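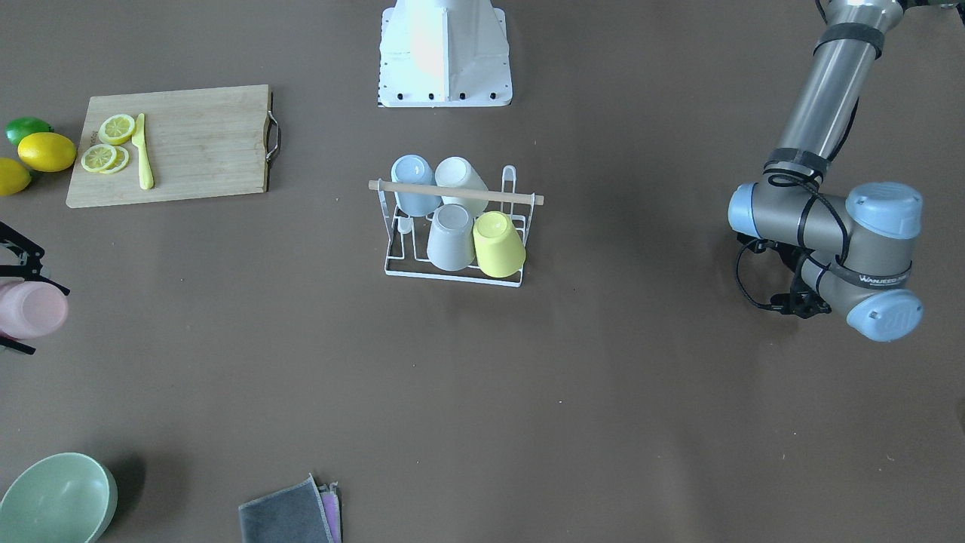
Bedberg, November 21, 2020

4. What we bought, and what we'd buy again

I was asked to keep this section short, and I've failed, mostly because I like spreadsheets. The earlier sections cover the control side of Trulov. I want to talk about money and table space here, as the papers I read before we placed our orders had plenty to say about the first arm and hardly a word about the stuff that goes around it.

We planned for two arms from the start. I did cost a single-arm version, and on paper it looked lovely (half the joints, half the cabling, one pendant to find a home for), but our task list is full of jobs like steadying a bowl while something goes into it, and I couldn't see how to do those with one. So the second arm stayed in the plan and we trimmed elsewhere.

The table was the item I got wrong. My first drawing had a much smaller top, sized to the reach needed for the cup rack and the chopping board. Then the object list grew — a mug tree, a scoop, wine glasses in a tray — and we needed somewhere to put the things that weren't in use during a run. The longer top, with its aluminium framing, came to 1598 euros from Durán. It was the dullest quote in the folder and I'd sign it again tomorrow.

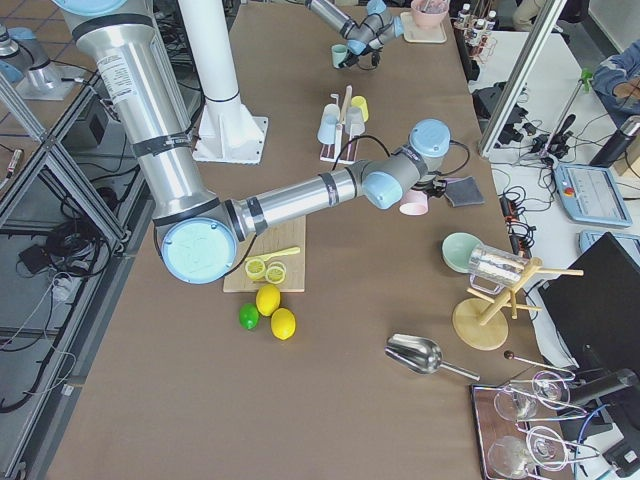 Figure 2. Both arms over the work table, with the cup rack between them and the wine glasses in their dark tray at the near corner.

Look at the far side of Figure 2 and you'll spot the next thing I under-budgeted, and that's side space. A pendant, a second control unit, a power strip and a monitor all need to sit within an operator's reach, and none of them can live on the working surface. If you're drawing a floor plan, put in the side surface before anything else. I drew ours in last, and it shows!

Cables deserve their own line in the budget too. I had them under "sundries" with the tape and the screws, which was daft. By June I had moved them out, together with mounts, straps and spare gripper fingers, and the new line stood at 1808 euros. Treltix quoted for the lot as one bundle, and I'd suggest asking any supplier to do the same, if only so that one person on your side reads the whole list in one go and notices the missing adaptor.

The objects themselves are the cheap part. Cups, bowls, toy knife, lemon slices, trays, cloths: 317 euros all in, including duplicates. We went for everyday kitchen shapes in plain colours and didn't fuss over matching sets. What I would fuss over is how a thing looks from close up. A white tray on a grey-brown top gives a wrist camera a good clear rim to work with, even when only one corner is in view, and a bit of printing such as the "Rabbit" script on ours tells a person checking the footage which way round the tray is. Clear glass is harder on the eyes, so plan extra hours for it.

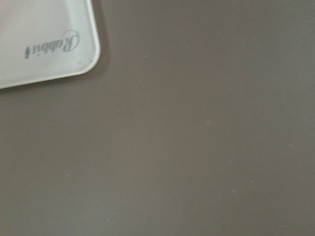
4.1 Laying out the table before you order

I'd now mark out the full layout with tape before asking for a single quote. Put the tall things down first. In our case these are the mug tree and the rack, and the forearm has to be able to get past both of them. Then lay out the trays, and leave a patch of bare top in front of each arm as a place to start and stop. We use that bare patch far more than I expected, and I had very nearly filled it with a second rack to save walking to the cupboard.

Do the exercise with the elbows in mind as well. I had measured gripper reach very carefully and hadn't given the elbow a thought, and it takes up a surprising amount of room over the middle of the table when the arm stretches across to the other side.
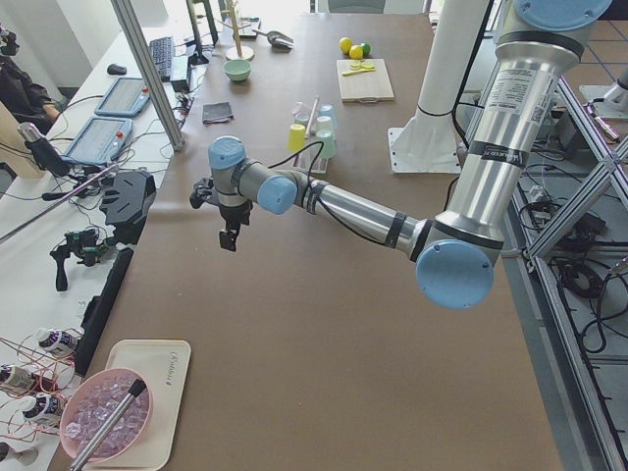 4.2 Running costs

These are small next to the purchase, but they never stop. Cups get swapped, tape wears, finger pads need replacing. I keep a shelf of duplicates and reorder when a box is half empty. Staff time for resetting the table between runs is the larger cost, and I've left it out of the figures above because our hours were booked to a different account. Anyone copying this budget should add it back in.

Shares: 2
We use cookies to improve your reading experience. Accept | Manage settings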